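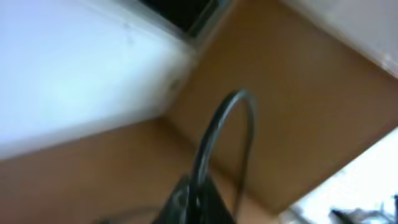

**Flonmont wrist camera kit, reviewed for the July equipment budget**

We bought two kits for the Skevier cell. The purchase request listed four items: camera, bracket, cable, one license. The bracket fit our arm without an adapter plate. The cable did not reach the controller, so add an extension to the order.

Image quality depends on arm speed. At low speed the edges of a part are usable for alignment. During fast moves the picture smears and the software drops its estimate until the arm settles. Réka Veres lowered the approach speed and accepted a longer cycle. Anyone planning throughput should budget for that before signing.

Costs outside the quote:

- extension cable, 93 each
- license renewal, 192 per camera per year
- spare lens cover, not stocked locally

Pale surfaces under strong side light wash out. Fixed exposure helped. Auto exposure did not.

The Cokent unit we borrowed for comparison had a shorter exposure and a cleaner picture in motion, but it costs 200 more per station and needs its own power supply. Tamás Bognár prefers it for the packing line, where the arm rarely stops.

Documentation is adequate. The calibration chapter refers to a menu that the current firmware no longer has.

Rating: buy for slow pick work, with the cable on the same order.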